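The Operator's Hours Belong in the Business Case

By Seren Howells

Most business cases for automation count the hours removed from a task and stop there. The hours added elsewhere are entered as setup cost, assumed to shrink to zero, and left out of the second year. I have read 36 of these cases and signed off on several. I now think the method is wrong, and that the error falls mainly on the people who work beside the machine.

Take the kitchen bench at Ollia, where arm routines are prepared for catering clients. The work is sorting and placing: food items, bowls, plates, a colander. A technician lays out the table, runs the routine, logs the outcome and lays out the table again. Toy food is used at this stage.

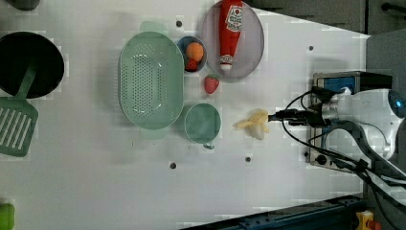

The gripper reaching toward a partly peeled toy banana on the kitchen bench.

Gerardo Lacson ran a dish line for seven years before he moved to this bench. His old job had a visible output, and anyone walking past could judge whether it was going well. His present one produces log entries. When a run fails, the entry carries his initials and the arm's serial number, and the weekly report sorts by initials. He raised this with his supervisor in the spring. The report still sorts by initials.

That is a reporting choice, and it could be changed in an afternoon. I mention it because it shows where attention goes. The arm has a maintenance schedule, a service contract and a spare gripper on the shelf. The person resetting the table has a shift pattern drawn up for the job he used to do.

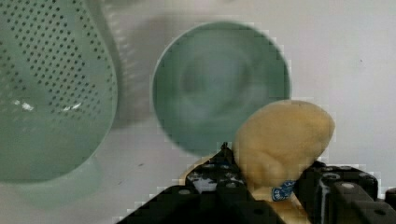
CERKBRIDGE, July 1, 2026

Handling soft items is the part of the work that vendors describe least. A rigid bottle keeps its shape under the fingers. A soft item changes shape with each grasp, and the technician has to decide whether the result counts as a success. The written standard at Ollia gives 2 grades, pass and fail. Stella Ndung'u, who trains new staff there, uses a longer list of her own, kept in a notebook – crushed, slipped, held by the label, held but turned. New hires copy it out in their first week.

This is skilled judgment, and it is classed as data entry for pay purposes. I asked Shaohua Kong, who wrote the job grades, how the classification was reached. The answer was that the software screen had 2 buttons, so the role was graded on the buttons.
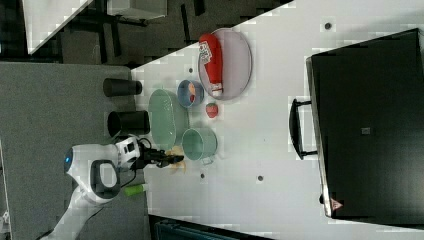
The grading error has practical effects. Staff on the lowest technical grade are not invited to the routine review, where target layouts and cycle times are set. The review therefore proceeds without anyone who has watched a full shift of runs. At Pleltedell, a smaller firm with a similar bench, technicians attend the review and can hold back a layout for 30 days. Jolán Takács, the operations lead, told me that holds are rare and that the layouts arriving for review have become simpler.
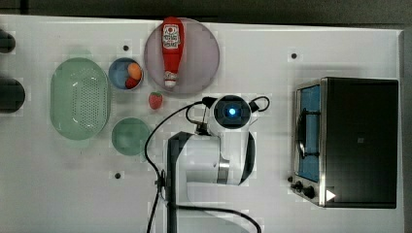

The arm between the tableware and the toaster oven.

I don't argue that the arm should be removed. The lifting and wet work on a dish line injure people, and Lacson says his wrists are better. My argument concerns accounting. Reset time, grading time and training time should appear in the business case as permanent lines, at the pay rate of the skill involved. If the case fails once those lines are included, it was a weak case before.

Ollia reviews its job grades again this month. The proposal on the table adds one grade and leaves the weekly report as it is.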